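Against the Perfect Fold
By Sânziana Hodoroagă
February 16, 2018

My brother-in-law Costel came back from a weekend course with a plastic folding board and a new way of talking about T-shirts. The board is made by a company called Jumano. It has hinged flaps, and you lay the shirt on it and flip, flip, flip. The course cost him $219, lunch not included. He now stores his shirts standing on edge in the drawer like index cards, and he would like the rest of us to do the same.

I have folded laundry for a family of five for most of my adult life, and I don't believe a word of it.

The claim, as far as I can follow it, is that a shirt folded to a fixed size takes less room, wrinkles less and is easier to find. Costel's teacher added that it calms the mind. I'd like to know whose. Mine is calm enough when the basket is empty, and the quickest way to empty a basket has never involved a hinge.

Look at any real pile on any real table. The colors are mixed, one thing is half on top of another, and a sleeve hangs over the side. You pull out a shirt and it comes up by whatever part you happened to catch. 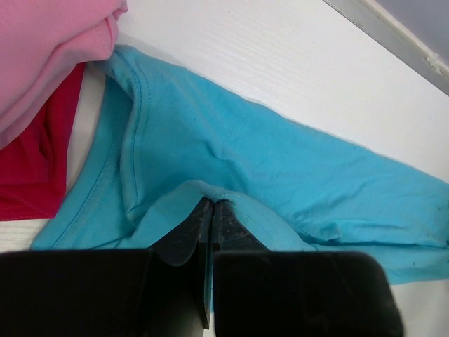

What the board leaves out

The course starts with the shirt already flat, face down, shoulders square. Well, sure. If somebody will come to my house and lay every shirt out flat and square, I'll fold the rest with my eyes shut. The work is all in getting there. You have to find the hem and the neck, turn the sleeve that went through the wash inside out, and smooth the middle with your forearm. I timed Costel on a load of 18 pieces and most of his evening went to getting things onto the board. The flipping was over in no time, I'll give him that.

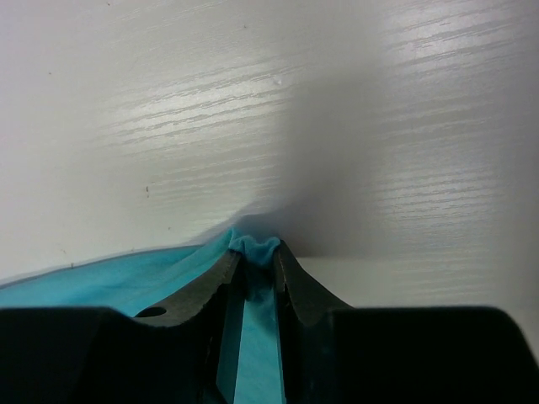
And cotton doesn't hold still for theories. A thin old shirt slides. A thick new one springs back open. Anything with a pocket goes lumpy, and fitted sheets are a separate argument that I'm not having here. My neighbor Sorin Pascu, who bought the same board on Costel's advice, gave up on it after 2 loads and keeps it behind the refrigerator.

Then there is the matter of what deserves folding in the first place. We have let the folding people convince us that every piece of cloth in the house should get the same respect. I disagree. A good shirt, yes. A tablecloth, yes, if company is coming. But a cloth that has been through paint, rust or whatever leaves those gray blotches that never wash out has earned its retirement.
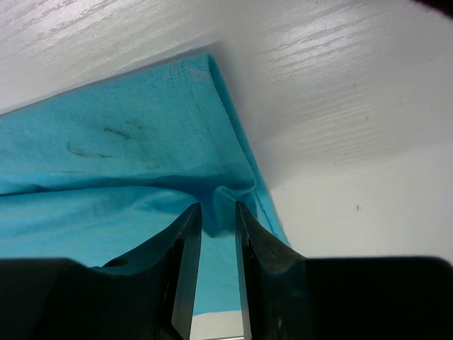 I toss mine in a bin under the sink. Costel folds his rags in thirds. When he needs one he takes it from the row, closes the gap and shuts the drawer, and then wipes up the spill, which by then has reached the rug.

I asked him once what he thought would happen if he just dropped one in. He said it would bother him. Fine. That's a perfectly good reason for Costel to fold Costel's rags, and it's a poor reason to charge anyone $219. Pick the thing up by the middle, let the sides hang, give it a shake and put it where it goes.
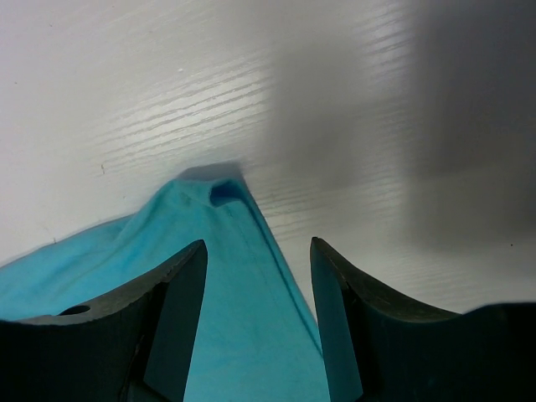
What I will admit

The standing-up drawer does let you see all the shirts at once. I tried it in my son's room and for a few days he stopped asking me where the green one was. Then he took one from the middle, the row fell over, and by March I expect it will be a heap again, same as last time.

I will also admit that Costel's shirts look nice. They looked nice before, when he folded them on the bed with the radio on. He's offered to lend me the board over Easter so I can give it a fair trial, and I've told him to bring it, along with anything of his that needs ironing.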